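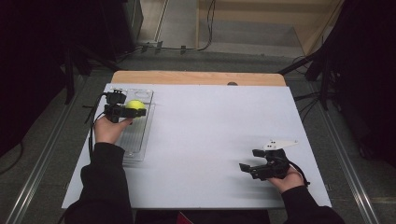 Issue 16, January 2018

A place for the ball

Every house I have lived in has had a tennis ball in it, and I have not played tennis since school. The ball lives in a drawer, or under the stairs, or behind the sofa until somebody moves the sofa. It gets picked up, looked at and put down somewhere else. I think we should stop doing this and give the ball a tray.

I mean that quite literally. A clear plastic tray with shaped hollows in it costs very little, and a round hollow will stop a round thing rolling away. People buy these trays for cutlery or make-up and then decide that anything which doesn't suit the tray must go in a cupboard. I would start at the other end. The things that cause trouble in a house are the ones that roll, tip or slide, and they should get the moulded places first. Spoons will lie flat anywhere.

My neighbour in Etton, Phyllis Hollis, disagrees with me. She puts everything in lidded boxes and writes on the lids. She has 11 of them in the back bedroom and I admit that the room looks very good. But I have stood in that room while she looked for a ball of string, and it took her almost as long as it would have taken me, with the added work of putting the lids back on. A label tells you what was in the box when the label was written. With a see-through tray you look at the thing itself.

The other half of the matter is the table. I am in favour of clearing a table completely before sorting anything, and of putting something plain and pale on top of it if the table has a pattern or a strong grain. A white board is best. Small things show up on white, including the small things you would sooner not find, and you can carry the whole board off when dinner is ready. I picked this up when we moved from Cleltmont in May. We had two removal crates of what the firm, Lockwood, had put down on the list as "sundries", and we went through them on an old white shelf laid across the kitchen table. One thing on the board at a time was the rule. It is slow and rather dull, and we threw away far more than we would have done sitting on the floor with the crate between our knees.

I have heard it said that this is a lot of fuss over a ball. Johannes Moodley made the point in these pages last spring, when he wrote that a home should have a certain amount of loose stuff in it and that children in particular need things lying about. I agree about the children. Mine found every ball we owned without any help from me. What I don't accept is that lying about and having a place are opposites. A ball in an open tray on a low shelf is as easy to grab as a ball on the carpet, and you are less likely to tread on it at night – I speak as someone who has trodden on it.

There is also the question of matching sets. The shops now sell whole systems, with trays that lock into other trays, and the Trikidum range I was shown before Christmas needed its own runners fitted in the drawer. I would leave all that alone. Buy one tray, put the worst offender in it and see after a month whether it is still there. If it has gone back behind the sofa, the tray is in the wrong room.

Ours is on the shelf by the back door, next to the dog lead.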